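Drasgate robotics club turns to laundry for summer project

Posted by Reshma Shezi, school news desk

The Drasgate robotics club has dropped line-following cars this year and gone for something most families would pay good money for - a robot that can fold clothes. Students are spending afternoons in real bedrooms with hand-held grippers, picking up socks, leggings, towels, whatever is clean, and recording every grab so a computer can learn from it later.

The project is called Mnguni. It started in the spring with eight students and one box of parts. As of this week the club has 1,307 recorded grabs saved and sorted, and wants a lot more before the showcase in June.

"We thought it would be easy. Everybody knows how to fold pants," said Binta Fashola, a junior who runs the recording sessions. "Then you try doing it with two fingers that don't bend. It's slow. My first pair took me forever and it came out looking like a burrito."
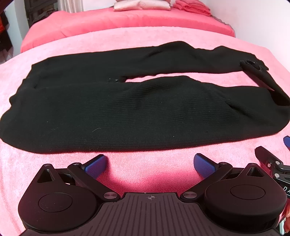

Dark clothes have been the hard part so far. Black on black gives the software very little to go on, folds and cuffs all run together, and early test runs kept mixing up a leg with a waistband. Club members voted to do more dark items on purpose, on different colored bedding, and keep the room lights the same all through a session. Pink bedding has been good for this. White sheets, not so good, too much glare by the window.

Each session runs 48 grabs, then a break. Hands get tired. Students swap jobs after the break so one person is not stuck with the laptop all afternoon, and anyone who drops an item keeps going, the dropped ones get saved too and marked as misses. Pieter Mabuza, who teaches shop and has advised the club for years, was firm on that point.

"The kids wanted to delete the bad ones," Mabuza said. "I said leave them in, you learn plenty from a miss. There was some arguing. I won."

Sessions happen at home, not in the shop room. The club tried the shop room first, with clothes on a workbench, and the results did not carry over at all when they tested on a bed. Soft surface, the cloth sinks, the fingers come in at a different angle. So now its bedrooms. Families sign a form first, and names and school papers get put away before recording starts.

Small items came next on the list. Socks were added late, after a parent pointed out that a folding robot that can't do socks is not much use to anyone.
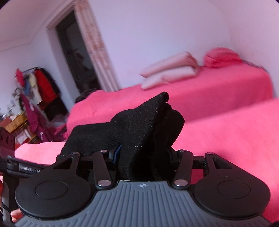
The current plan goes like this. Finish the sock set, then T-shirts, then a second round of leggings and long pants with two people working together, one at each end. The two-person folds are the ones Fashola's group is most excited about and also the ones most behind. Timing is tricky. Somebody always closes early.

Tshepo Kekana, a sophomore, wrote the sorting program, which he named Skorkden after a town in a story he made up in middle school. It puts each recording in a folder by type of clothing and flags the ones that are too short to be useful. He says it was working fine untill someone saved a whole session as "misc."

Money is tight but holding. Risteck, the repair shop across from the bus stop, gave the club $300 toward storage drives and spare parts, and the rest came from a bake sale. Two drives are already full. Another grant application is in, no answer yet.

The club will show its work at the Drasgate spring showcase in June, in the main gym. Visitors will get to try folding a shirt with the grippers, timed, with a prize for the fastest neat fold. A robot arm trained on the recordings may or may not be there. Mabuza would not promise anything. "Depends on the arm," he said, "it was down again this morning."

Other clubs from the district have asked to see the data and Mabuza says they can, once the folders are cleaned up and each family has had a chance to look over the recordings from their own home. That part is taking longer then expected, mostly due to finals.

Maxine Brunton, a senior and club president, is leaving for college in the fall and hopes Mnguni keeps going without her. She has written a handbook for next year's team, covering how to hold the gripper, how to lay clothes out between grabs, how to name files properly (see above) and when to stop and eat something.

"Sheets are next year's problem," Brunton said. "Fitted sheets especially. I can't fold one with my own hands, so good luck to them."

New members are welcome, no experience needed. Meetings are in the shop room at 3:30 p.m., use the side door. Families who would like to host a session, or who have clean clothes to lend in dark colors or large sizes, can leave a note for Mr. Mabuza at the front office. Everything comes back, folded more or less.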